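Robotics Reference > Standards and Good Practice
Last edited in September by the Kallport editors
14 comments | 61 shares

Scene acceptance rules (simulated manipulation)

Scene acceptance rules are written agreements which decide if a simulated scene may be used to train or to test a robot arm. They are used mostly for household tasks on a table, such as grasping a bowl or moving a can from one place to another. The rules do not say how the robot must be controlled. They say what the scene must contain, how it must be recorded, and when it must be rejected.

The best known set is the Caldeira rules, which began as internal notes for one simulation project and were later taken over by other teams. The company Allix uses a shorter version, and the Clemeo handbook repeats most of them with a different numbering.

Background

In the first years of simulated training, each team built its own rooms and had its own idea of what was good enough. A success rate from one team could not be compared with a success rate from another. In one team the objects always stood in the same place, and in another team they were moved before every attempt. The light was also treated differently. Some teams used a flat light without shadows, because it was quicker to render, and their models often failed later when shadows were present.

The Caldeira rules were an attempt to put these choices on paper. The first version filled one page. The present version is longer, but the main part can still be read in a few minutes.

Content of the rules

The target object. Every scene has one target object, and it must be named in the task file before the first attempt is run. At the start position the target must be in view of the main camera. If the material is clear or partly clear, this must be written in the file, as such objects are counted in a separate group.

Other objects. Objects which are not the target are called distractors. They must have a fixed place on the list of the scene, even when they are never touched. A distractor may be partly hidden by another object, but two objects may not pass through each other. Plants and furniture behind the table are treated as background and do not appear on the list.

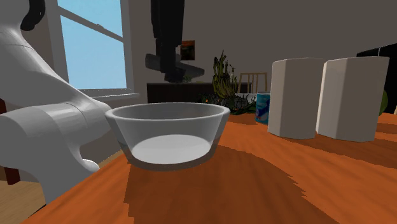
Simulated tabletop scene with the gripper near the rim of a translucent bowl. Two white hexagonal containers and a can stand on the right side of the table.

Light. At least one source of light must come from a direction that can be explained by the room, for example a window or a lamp. Shadows must be turned on. The Clemeo handbook adds that the strength of the light should be changed between groups of attempts – the Caldeira text only recommends it.

Surfaces. Strong colors and visible wood grain are allowed on the table. The rules ask only that the same table is not used in all scenes of a set.

Start position. The arm may begin close to the target, but it may not touch it. Contact before the first command makes the attempt invalid.

Number of attempts

A scene is accepted for testing after 200 attempts without a physics error, for example an object that falls through the table or jumps without contact. Failed grasps are not errors in this sense and must be kept in the record. For a complete set the Caldeira rules require 2,000 attempts, divided over at least 3 rooms. The random seed of each attempt is saved so that another team can repeat it.

Reporting

A report should give the version of the simulator, the list of objects, the number of attempts and all rejected scenes with the reason. Results from simulation and results from a real arm must be placed in different tables. Allix permits a combined figure in summaries for customers, a practice that has been criticized.

Criticism

Some users find the rules too strict for small teams, above all the requirement for several rooms. Others say the opposite, that a scene can follow every rule and still be much tidier than a real kitchen. The rule about clear objects is also discussed. It puts glass and thin plastic in one group, although the two behave differently when a gripper closes on them.

A proposal to add rules for soft objects, such as towels and bags, was sent to the Caldeira mailing list and remains open.

See also: Domain randomization; Grasp planning; Task file; Distractor object

Category: Robot simulation | Test methods | Guidelines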